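채용 공고 · 참여자 모집

핸드헬드 그리퍼 키트 현장 평가 작업자 모집 (Joltwood 평가운영팀)

모집 구분: 기간제 작업자
모집 인원: 30명
근무 형태: 가정 방문 작업 및 평가실 작업 병행
계약 기간: 2개월
접수 마감: 2월 말

1. 모집 개요

Joltwood는 로봇 조작 학습용 데이터 수집 장비를 구매 기관의 의뢰를 받아 평가하는 회사이다. 이번 평가 과제의 명칭은 Presis이며, 시판 중이거나 출시를 앞둔 핸드헬드 그리퍼 키트를 동일한 작업 목록으로 비교하고 그 결과를 평가 보고서로 발행한다. 보고서는 장비 도입을 검토하는 연구소와 제조 현장의 자동화 부서에 제공된다.

본 공고는 평가 대상 키트를 양손에 들고 생활 공간에서 정해진 조작 작업을 수행할 작업자를 모집하기 위한 것이다. 장비의 성능 수치는 별도 계측 인력이 측정한다. 작업자는 규정된 절차에 따라 작업을 수행하고, 사용 중 발생한 문제를 정해진 양식으로 기록한다.

2. 담당 업무

가. 작업 수행
작업 목록은 총 115개 항목으로 구성되어 있다. 항목별로 대상 물체, 초기 배치, 종료 조건, 허용 시간이 지정되어 있으며, 작업자는 작업표에 적힌 순서대로 수행한다. 대상 물체는 식기, 조리 도구, 수건과 의류, 문구류, 뚜껑이 있는 용기, 소형 가전의 버튼과 다이얼 등이다. 항목 중 상당수는 양손 그리퍼를 함께 써야 한다.

나. 초기 배치
반복 회차마다 물체의 위치와 방향을 작업표의 배치도에 맞추어 다시 놓는다. 배치는 그리퍼를 내려놓고 맨손으로 한다. 배치가 끝나면 그리퍼를 들고 시작 자세를 취한 뒤 녹화 버튼을 누른다.

다. 장비 점검
작업 시작 전과 종료 후에 다음 사항을 확인하고 점검표에 기입한다.
- 좌우 턱의 개폐 동작과 걸림 여부
- 패드 표면의 마모, 찢김, 이물 부착
- 링크 연결부의 유격 및 체결 나사 풀림
- 렌즈 오염
- 배터리 잔량과 저장 장치 여유 용량

라. 사용 기록 작성
한 세션이 끝나면 사용 기록지를 작성한다. 기록 항목은 손잡이의 미끄러짐, 손목과 전완의 피로도, 트리거 조작력, 시야 방해, 장비 간 간섭, 물체 낙하 횟수이다. 피로도와 조작력은 5단계 척도로 기입하고, 나머지는 발생 회차 번호와 함께 서술한다. 기록지의 서술란에는 관찰한 사실만 적는다. 장비에 대한 선호 의견은 계약 종료 시 배부하는 별도 설문에 기입한다.

3. 근무 조건

근무 시간: 오전조 09:00~13:00, 오후조 14:00~18:00 중 배정
세션 구성: 1세션은 작업 30분과 휴식 10분으로 한다. 한 조당 최대 5세션을 진행하며, 남는 시간은 점검과 기록 작성에 사용한다.
근무 장소: Hovland 평가실 또는 회사가 사전 계약한 가정 내 작업 공간. 장소는 전주에 확정하여 개별 통지한다.
급여: 시급제. 금액은 서류 합격자에게 조건표로 안내하며, 사전 교육 시간에도 동일 시급을 적용한다.
교통비: 평가실 외 장소로 이동하는 경우 실비 지급
보험: 4대 보험은 관계 법령의 가입 기준에 따른다.
장비: 그리퍼 키트, 손목 보호대, 작업용 장갑, 점검 공구를 회사가 제공한다. 작업자가 개인 장비를 반입하여 사용할 수 없다.

4. 지원 자격

필수 요건
- 만 18세 이상
- 양손 사용에 제한이 없고 손가락과 손목의 통증이나 최근 수술 이력이 없을 것
- 교정시력을 포함하여 근거리 작업에 지장이 없을 것
- 한국어로 된 작업표와 점검표를 읽고 한국어로 기록할 수 있을 것
- 계약 기간 중 주 3회 이상 근무가 가능할 것
- 촬영 데이터의 이용 및 보관에 관한 동의서에 서명할 수 있을 것

우대 사항
- 원격 조작 장치 또는 핸드헬드 수집 장비 사용 경험
- 조립, 검사, 포장 등 반복 수작업 공정 근무 경험
- 사용성 평가 또는 제품 시험 기록 작성 경험
- 왼손잡이 및 양손잡이

로봇공학 전공 여부와 프로그래밍 능력은 심사에 반영하지 않는다.

5. 작업 난이도 및 유의 사항

작업 목록은 파지 대상의 형상에 따라 네 개 군으로 나뉜다. A군은 상자와 컵 등 폭이 일정한 물체, B군은 천과 비닐 등 변형되는 물체, C군은 젓가락과 펜 등 가늘고 긴 물체, D군은 문, 서랍, 뚜껑 등 관절이 있는 물체이다. 지원자는 특정 군을 선택할 수 없으며 네 개 군을 모두 수행한다.

실패율이 가장 높은 군은 C군이다. 가는 봉형 물체는 패드의 홈과 평행하게 닿으면 회전하기 쉽고, 턱을 지나치게 조이면 끝이 들리면서 인접한 물체를 건드린다. 양손 그리퍼를 좁은 범위에 함께 넣을 때는 링크의 바깥쪽 폭까지 고려하여 접근 각도를 정해야 한다. 턱 끝만 보고 접근하면 바깥쪽 링크가 먼저 충돌한다.
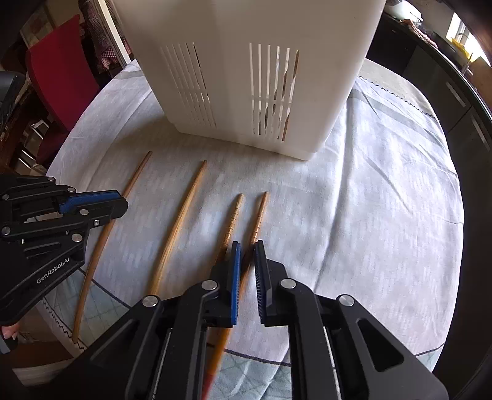 C군 작업: 나무 젓가락 네 개와 양손 그리퍼. 젓가락 뒤쪽은 흰색 플라스틱 용기.

C군 수행 시 다음 사항을 지킨다.
- 식탁보가 깔린 작업면에서는 턱 끝으로 천을 집지 않도록 하강 높이를 조절한다. 천을 집은 회차는 실패로 표시하고 처음부터 다시 수행한다.
- 한 번에 한 개씩 집는다. 두 개가 함께 잡히면 모두 내려놓고 다시 집는다.
- 좌우 그리퍼의 링크가 접촉한 경우 작업을 계속하되, 접촉이 발생한 회차를 기록지에 표시한다.
- 놓친 물체가 작업면 밖으로 떨어지면 녹화를 종료한다. 손으로 주워 이어서 진행한 녹화분은 폐기된다.

세션 중 손목 통증이나 저림이 있으면 즉시 중단하고 현장 담당자에게 알린다. 중단한 세션의 시급은 공제하지 않는다.

6. 데이터 및 비밀 유지

녹화 영상에는 작업 공간과 작업자의 손이 포함될 수 있다. 얼굴이나 개인 문서가 촬영된 구간은 검수 단계에서 삭제한다. 음성은 저장하지 않는다. 녹화 원본은 Flallon 저장 서버에 보관하며, 작업자는 원본을 복사하거나 개인 기기로 촬영할 수 없다.

평가 보고서 발행 전까지 대상 제품의 명칭, 사양, 사용 결과를 외부에 공개해서는 안 된다. 가정 내 작업 공간의 위치와 내부 모습도 비밀 유지 대상이다.

7. 전형 절차

서류 심사 → 실기 확인 → 사전 교육 → 계약 체결 → 현장 배치

실기 확인은 Hovland 평가실에서 진행하며 소요 시간은 30분이다. 장비 사용법을 안내받은 후 A군과 C군에서 각 한 항목을 수행한다. 평가 기준은 절차 준수와 기록의 정확성이며, 작업 속도는 점수에 반영하지 않는다. 사전 교육에서는 점검표 작성, 녹화 시작과 종료, 실패 회차 표시 방법을 다룬다.

8. 제출 서류 및 접수 방법

- 지원서 1부 (당사 양식)
- 근무 가능 시간표 1부
- 개인정보 수집 및 이용 동의서 1부
- 우대 사항 증빙 자료 (해당자에 한함)

양식은 Joltwood 채용 페이지의 Presis 항목에서 내려받는다. 작성한 서류는 하나의 PDF 파일로 묶어 같은 페이지의 접수창에 올린다. 우편과 방문 접수는 받지 않는다. 마감일 18:00 이후에 올린 서류는 심사하지 않으며, 제출 후 수정이 필요한 경우 마감 전까지 기존 접수를 취소하고 다시 제출한다.

9. 기타

지원서 기재 내용이 사실과 다를 경우 합격을 취소할 수 있다. 서류 심사 결과는 합격 여부와 관계없이 지원서에 기재한 전자우편으로 통지한다. 결원이 발생하면 실기 확인 점수순으로 예비 합격자에게 연락한다. 평가 대상 키트의 제조사 또는 판매사에 재직 중인 사람은 지원할 수 없으며, 계약 기간 중 해당 회사에 입사하게 된 경우 평가운영팀에 즉시 신고하여야 한다.

문의: Joltwood 채용 페이지 문의란 (평일 09:00~18:00 답변)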